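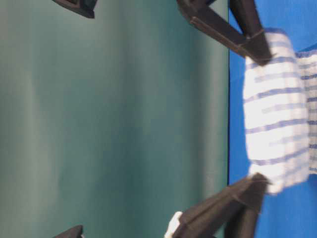 Striped cloth between two black gripper fingers.

Hirkilura Gas Terminal
Process Safety Meeting, Minutes

Present: Gert Botha (chair), Liette MacDonald, Riaan Mathebula, Maarja Strazds (minutes)
Apologies: Senan Keane

1. Previous minutes
Accepted with one correction. The isolation valve in item 4 is on the Kekana line, not the Mirnau line.

2. Condensate leak at pump skid
R. Mathebula reported on the May leak. The outboard mechanical seal on the duty pump failed during a restart. The low-level gas detector alarmed at 20 percent of the lower explosive limit, and the operator stopped the pump from the control room. There were no injuries and no ignition. The skid was isolated and drained before entry.

The failed seal shows heat damage on one face. The maker's report has not been received. The standby pump has the same seal type and stays on restricted duty until it has been inspected.

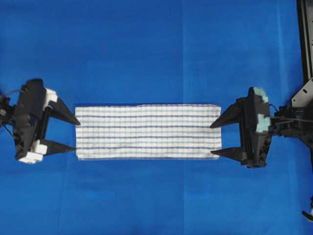 The suction strainer was also opened and found partly blocked. L. MacDonald asked if low suction flow could explain the heat damage. R. Mathebula considered it likely but wants the differential pressure trend checked first.

3. Evacuation and muster
Headcount at Gate 2 reached 100 percent, but 3 contractors went first to the old muster point by the Detinstead road. The old sign is still up. G. Botha asked for it to be taken down before the next contractor induction.
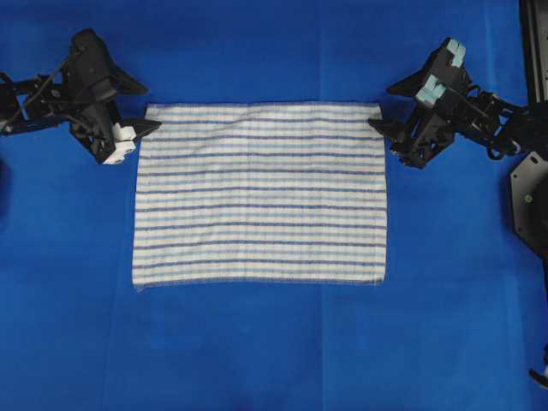

4. Spill response
The drip tray under the skid overflowed on the north side. M. Strazds noted that absorbent mats had been dropped in bunched up, leaving bare steel along the lip. Mats are to be laid as the striped towel is on the blue work surface: flat, long side running across. The spill card will be reworded and a spare mat pack kept at the pump shelter.

5. Actions
Pull differential pressure trend for strainer: R. Mathebula
Inspect standby pump seal: R. Mathebula
Remove old muster sign: L. MacDonald
Reissue spill card: M. Strazds
Chase seal maker's report: S. Keane

6. Any other business
None. Meeting closed at 3 p.m.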